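Notas del ponente: Consolidación de envíos pequeños en el almacén de Paltport

Diapositiva 1. Saludo breve. Recordar que la sesión dura hasta las 11:30 y que las preguntas van al final.

Diapositiva 2. Punto de partida: 3000 referencias activas, 78 de ellas con rotación diaria. El resto se mueve por lotes. Explicar la diferencia entre ubicación fija y ubicación caótica — casi siempre preguntan por esto.

Diapositiva 3. Ruta Paltport–Prutemska. Salida el lunes, una sola ventana de carga. Si un pedido entra después del cierre, espera al ciclo siguiente. No entrar en tarifas.

Diapositiva 4. Caso Ait Ali. Pedidos de 9 líneas como máximo, peso bajo, mucho volumen de aire. Definir aquí el coeficiente de llenado: volumen neto de mercancía entre volumen interior del contenedor.

Diapositiva 5. Contenedores abiertos de plástico transparente. Ventaja: control visual sin manipular. Inconveniente: no apilan en carga si no llevan tapa.

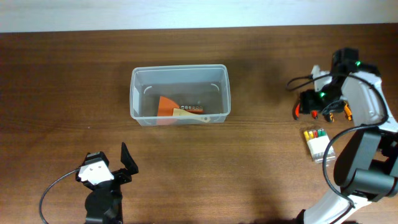
Diapositiva 6. Etiquetado. Código en el lado corto, a la misma altura en todas las unidades. Celto exige además duplicado en el albarán. Mencionar que la precisión de lectura quedó en el 98 % durante febrero y que los fallos se concentran en etiquetas dobladas.

Diapositiva 7. Pendiente: revisar el criterio de cierre de lote con Prutemska. Dejar la tabla en pantalla durante las preguntas.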